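Tuesday, Ghumman rig, hand-guided demos, tote bag task

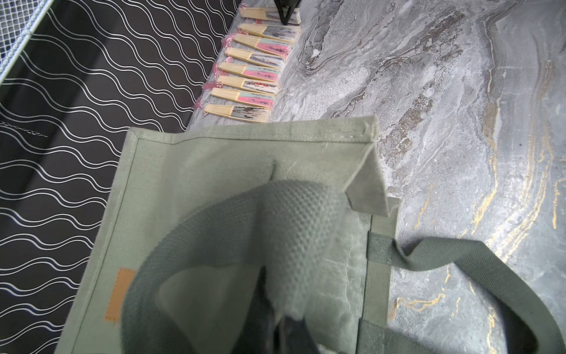 Reltholm's comment on the morning batch was that the approach is too fast over the folded rim and the policy will copy that. Agreed. Slowed the last part of the approach from take 50 on.

- 58 takes recorded, 3 dropped (dropped joint log)
- green canvas tote, fans left in place alongside
- wrist view loses the fingertip once it goes into the bag; add finger position to the inputs

Still to do: same task by remote control, same start pose.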